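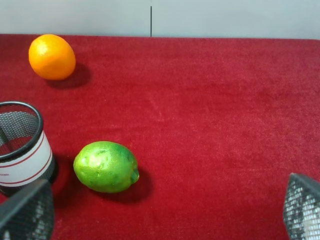 Wrist camera view, perforated fingers open, lime and orange on the red cloth.

Mileck Automation Lab
December 15, 2024

1/ The Mileck Automation Lab has completed its comparison of 2 parallel grippers for small household items. This thread sets out how the work was done, what was recorded and what the laboratory intends to do next.

2/ The grippers under review were the Eradov, fitted with perforated fingers, and the Gullel, fitted with solid fingers and soft pads. Both were mounted on the same arm and run from the same Ha controller. No settings on the arm were changed between them.

3/ The task was a simple one. The operator names an object, the arm moves above it, the fingers close, and the object is lifted and placed in or beside a container. Fruit was used for most of the trials. A lime and an orange differ in shape and skin, and both are easy to replace when bruised.

4/ Each gripper was given 60 attempts. The Eradov failed to hold the object on 2 of them. The Gullel failed on 18. An attempt was recorded as a failure if the object left the fingers at any point before release was commanded.

5/ Most of the Gullel failures involved limes. The pads met the fruit near its pointed end and it rolled forward out of the grasp. Oranges gave far less trouble with either gripper.

6/ We would ask readers not to take these figures as a general ranking. The Gullel pads are made for flat-sided packages, and in an earlier series with cartons, held in August, it was the stronger of the two. Those results were posted at the time and have not been revised.

7/ On the camera: the wrist mount was kept in one position throughout. It is set so that both fingertips stay in view when the gripper is fully open. Operators found this useful for judging the approach, although a large object close to the fingers can hide whatever is behind it.

8/ The red cloth was selected after trials on a bare white tabletop, where glare confused the object detector. Green and orange fruit separate well from red in our software. Shadows remain a difficulty - on several runs the detector drew the outline of a lime too wide on its shaded side, and the arm centered its grasp a little off the fruit.

9/ A black mesh pen holder with a white paper band was included as an obstacle. Mesh is hard for the detector, which tends to read the cloth showing through as part of the background. Contact with a holder was logged separately and does not count toward the failures given above.

10/ The Ha controller performed as expected with both grippers. One matter has been referred to our software staff: after an emergency stop, the controller reports the fingers as closed until they are cycled by hand. Other groups using the same controller may wish to check for this before resuming a run.

11/ Changing from one gripper to the other takes longer than we would like. The Eradov uses a different cable, and the wrist camera must be removed to reach the connector. The camera position was therefore checked against a printed target after every change.

12/ The next series will use the Eradov fingers with a thin rubber sleeve, on the same cloth and with the same fruit. Smaller items, including pens and bottle caps, will be added once the sleeve has been tested for wear.

13/ The attempt log and the camera mounting drawing are available on request from the laboratory office. Requests should state which gripper and which controller version the reader is using. Replies will be sent after the winter closure.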